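Skiten - Robot Care Task Standards, Tonstead site
Call for participants: procedure reviewers and operators

Skiten is writing a handling procedure for two-armed robots that move equipment in patient rooms. We are looking for people to run the draft procedure, mark where it fails, and help rewrite it. The current section covers folded wheelchairs beside an occupied or unoccupied bed.

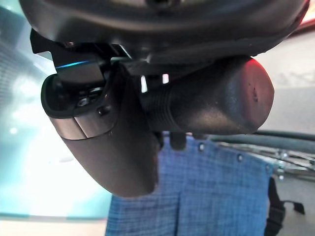
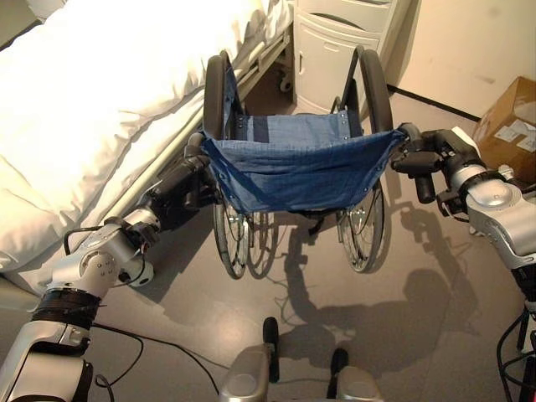
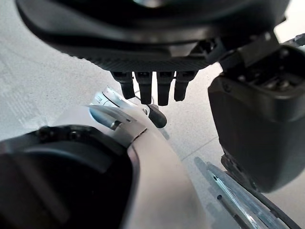

Wheelchair handling at the bedside: wrist views (first and third) and head view with both push handles gripped (second).

What participants do
Each participant completes 2 sessions of 70 minutes. Session one is supervised operation under draft rules on grip points, cable routing and clearance to bed rails. Session two is a desk review of the recordings against the checklist. Every deviation is logged with a time and a rule number - "felt wrong" is a valid entry if the time is given.

Who can apply
Nurses, aides, porters, therapists and equipment technicians with ward experience. Robot experience is not required. Applicants must be able to stand for a full session and read technical English.

Terms
Participants receive $685 on completion of both sessions. Either party may stop a session at any point. Stop-button training is given first and must be passed. Recordings are stored on the Akitier server and are not shared outside the project.

Sessions start in September in the Cheng building. Send a one-page work history to Kai-wen Au, procedures lead. Questions on safety rules go to Chia-hao Tseng.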